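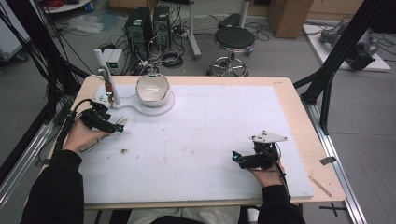 Reretti to Open Cannabis Shops Beside Joltau Gas Stations

Posted in Retail News By Nadine Khoury Posted on March 31, 2024

Reretti, a regional operator of licensed cannabis stores, has signed a lease agreement with the convenience chain Joltau to open dispensaries next to 19 of its gas stations. The first 5 shops are scheduled to open in September, pending local permits.

Under the deal, Reretti will rent space from Joltau and run the stores under its own name. Each dispensary will have a separate entrance and its own staff, and no cannabis products will be sold inside the convenience stores. Customers will have to show identification at the door.

The lease runs for five years, with an option to renew. The companies did not disclose the rent.

Most of the sites are former car wash bays or storage buildings that Joltau no longer uses. Reretti said it will pay for the remodeling, including security systems and secure storage. Boutros, a general contractor that has built several of the company's existing stores, will handle the work.

Reretti expects to hire 60 people for the first group of shops. Job postings will go up over the summer – most of the openings are for full-time sales and inventory positions.

The new locations will carry flower, edibles and vape cartridges, along with the company's Plornex line of low-dose gummies. Online orders will be available for pickup, but there are no plans for drive-through windows or home delivery.

Two of the proposed sites still need zoning approval. One is close to a middle school, and residents there have asked the city to require a greater distance between the store and school property. A public hearing has not been scheduled. Reretti said it would look for a replacement site if the application is turned down.

Joltau said fuel sales and store hours at the stations will not change during construction.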